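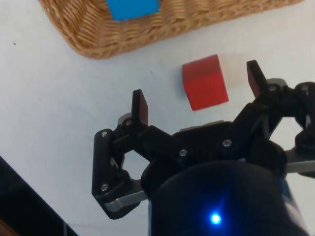
## 4. What people mean by "put away"

I went into the diaries expecting to write a section on how long tidying takes. That was the plan, anyway, and it's what the sign-up sheet told people we were studying. But once I'd read through the first batch from Weltcombe I kept getting stuck on a much smaller thing, the phrase "put away," which shows up all over the place and clearly doesn't mean the same thing from one kitchen to the next (or even from one person to the next in the same kitchen!).

So this section is mostly about that phrase. The timing results are in Section 5 for anyone who wants to skip ahead.

### 4.1 Where the entries come from

The full set is 1190 diary entries from 102 households in Weltcombe and Wundden, all of them with at least one child under school age. People wrote their entries in the evening using Draltus, the diary tool described in Section 3, and they could write as much or as little as they liked. Some entries are a single line. Others run on for a page and wander off into what was for dinner, who had a cold, and why the upstairs closet door won't shut. I kept all of that in, partly out of fondness and partly because the wandering bits often explained the tidying bits.

Of these, 320 entries use "put away" or a close cousin ("put up," "put back," "packed away") about toys. Those are the ones I read closely. I left out entries where the phrase was only about groceries or laundry, although I'll admit I was tempted by the laundry ones, which are a whole paper by themselves.

### 4.2 Two ways of using the phrase

I ended up sorting the uses into 2 groups, which I call *place* and *clear*. In the place sense, a toy is put away when it's where it belongs. The puzzle is back in the puzzle box, the box is on the right shelf, and a writer in this mode will happily tell you which shelf. In the clear sense, a toy is put away when it's out of the way. It might be under the sofa. It might be in a mixing bowl on top of the fridge. As long as the floor can be walked on, the job is done.

You'd think tidy people would use the first and messy people the second, and I did think that for quite a while. It doesn't hold up very well when you read a household's entries in order. The same writer will use the place sense in the morning and the clear sense by bedtime, and some of the strictest shelf-and-label people switch over completely the moment company is coming. I've started to think of it as a matter of how tired the writer is, though the diaries didn't ask about tiredness directly and I'd be careful with that idea until somebody does.

Baskets sit right on the line between the two senses, and they gave me more trouble than anything else in the coding. Take a woven basket with a blue cube in it and a red cube on the table outside it, as in Figure 1. Most of my readers would call the blue one put away without a second thought. But is the basket where blocks *belong*, or is it just the nearest thing with sides? A diary writer who says "blocks in basket, done" could mean either one, and the next line of the entry usually doesn't help.

**Figure 1.** Blocks and a basket: a blue cube inside, a red cube out on the tabletop.

I handled these cases by looking at the rest of the household's diary. If the basket was ever called "the block basket," or was otherwise tied to one kind of thing, I coded the entry as place. If it held blocks one night and mittens the next, I coded it as clear. Where the diary gave me nothing to go on, I marked the entry as unsettled and left it out of the comparisons below. A different coder might well have pushed more of them one way or the other, and I'd love to see someone try.

### 4.3 Who gets told to do what

The split matters most when a child is being asked to help. Writers who were plainly thinking of places would report an instruction like "put your blocks away," then sound frustrated when the blocks landed in the toy oven. From the child's side, of course, that's a perfectly good answer! The floor is clear and the oven door shuts. Several entries describe a small argument at exactly this point, and what's being argued over is the meaning of the word, even if it sounds like an argument about blocks.

Writers who gave the place by name ("in the basket," "on the low shelf") reported fewer of these arguments. I don't want to lean on that too hard. A parent who names the spot may also be standing right there pointing at it, and a diary won't tell me who was pointing. It could also be that arguments which ended quickly just never got written down.

There's one more wrinkle, and it's about leftovers. A lot of entries end with a single item still out: a shoe, a crayon, one block. People mention these in a curiously relaxed way, often right after saying everything was put away. I first coded these as contradictions and then went back and undid it, after noticing how often the writer seemed to treat the last item as tomorrow's business. Whether a leftover counts against "away" depends on the house, and I come back to it in Section 6 along with the unsettled baskets.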